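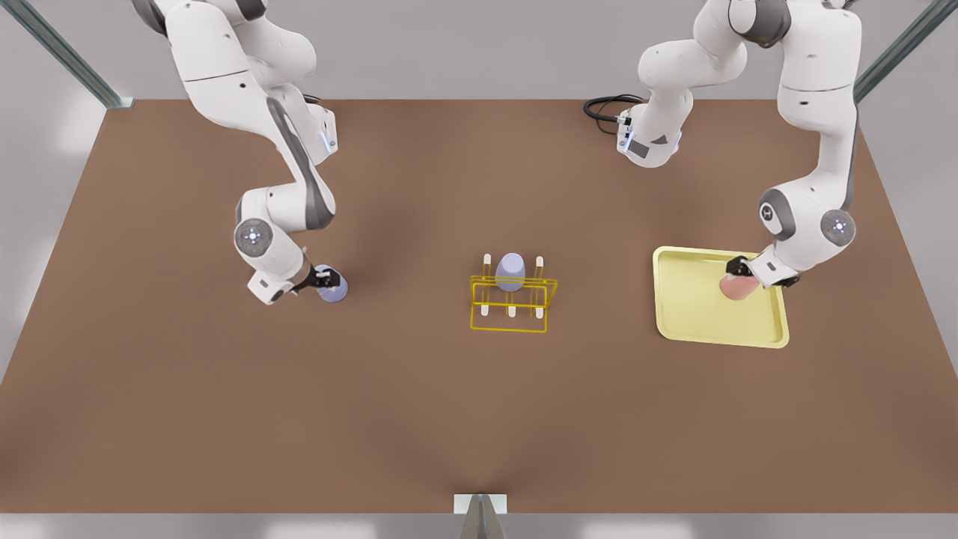 Overhead view, simulated rack task: two arms, lavender cup, yellow tray, wire rack.

Two-arm rack task in simulation: wrist view vs. overhead view
Posted 22/11/2018 by Leonora Buenaventura

We trained one policy per camera setup on 500 scripted demos of the rack task. Same network, same action space, same seeds. Evaluation was 3000 episodes per setup in the Stovham simulator with randomized tray angle. Success means the item is released upright in the rack and still there when the episode ends.

Overhead only failed mostly at the grasp. Wrist only grasped well and then failed at placement. Using both did best, but by less than I expected, and it took 2 extra days to train. Has anyone seen the same split?

nmelnyk
What resolution on the wrist view? If you downsample hard, the wire on the rack is the first thing to go. Our Alipour runs had that problem until we switched to a larger crop.

Leonora Buenaventura
Same for both cameras. The wire survives the downsampling. Coverage is the bigger problem: once something is in the fingers it hides most of what you need for placement.

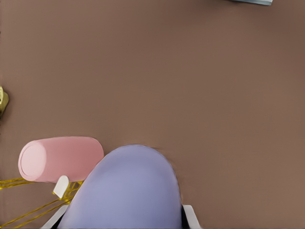

Wrist view, same setup. Lavender object at the fingers, pink cylinder to the left.

nmelnyk
OK, that's worse than I pictured. The lower center is all lavender. I'd tilt the wrist camera before touching the network.

roya_m
I disagree with the tilt. We tried 45 degrees on Pastutier and lost the fingertips during the approach, so the grasp number dropped and the total came out flat. Feeding in a short history of frames helped more. The policy sees the rack on the way in and can carry that forward.

nmelnyk
History also lets it copy its own last action. Did you check for that?

roya_m
Yes, with dropout on the past frames. Without it the arm stalls over the table and never commits.

ayazdani
Two questions about the method. Do both arms share one policy, or is each trained separately? And is the tray angle drawn from the same range in training and evaluation? If it is, the overhead result may look better than it should.

Leonora Buenaventura
One shared policy, joint targets for both arms. Same range for the tray, yes. I'll hold out part of the range and rerun. Dropout on past frames is going on the list too.

ayazdani
Please report grasp and placement separately when you do. A single success rate hides the whole effect.

3 comments

M. Marquez: Are the scripted demos available? I would like to try them in Jurkden.

pegboard: Plain colors and a bare background make this easy for any camera. I wouldn't read much into the ranking until the textures are randomized.

M. Marquez: Agreed on textures, but the object in the fingers will still block the view.

This site uses cookies to keep you logged in. Accept | Settings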